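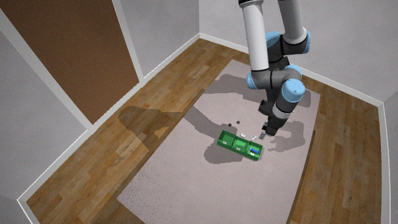 4.2 Placement planning under occlusion

The planner receives a list of object poses from the perception module and a target compartment for each object. It first computes a grasp pose for the next object, then a placement pose inside the compartment, and then a joint path between them. If any of the three steps fails, the object goes to the back of the queue and the next one is tried. The run ends when the queue is empty or when every remaining object has failed twice in a row.

Figure 3. The sorting task in simulation. The green container has three compartments, with a small blue object in the right one. Other small objects lie beyond the container on the pale work surface.

Most failures in early trials came from the perception side. When the arm is low over the work surface it hides part of the area behind the gripper, and it also throws a broad shadow across the objects. The first version of the pose estimator, trained on the Trurnthorpe set, treated shadow edges as object edges and returned poses that were shifted towards the arm. We dealt with this in two ways. Shadow direction and softness were varied during training, and pose estimates taken while the arm was below a set height were given a lower weight in the filter. The second change was the simpler one and had the larger effect.

The container is modelled as a set of flat walls with a fixed clearance of 4 mm. We tried building the collision model from depth data instead, but the inner walls were often incomplete and the planner would then route the gripper through them. With a fixed model the container pose still has to be estimated, and this is done once at the start of each run — the container is assumed not to move afterwards. Chávez makes the same assumption in the Cistodlow planner.

We ran 900 simulated trials with random object positions and container angles. Of these, 184 needed at least one replanning step and 66 ended with an object left unplaced. Long, thin objects made up most of the unplaced ones. Their yaw estimate is good, but a small error in the grasp point leaves one end hanging low, and the end then touches the compartment wall on the way down. Section 4.3 describes a change to the descent path for such objects.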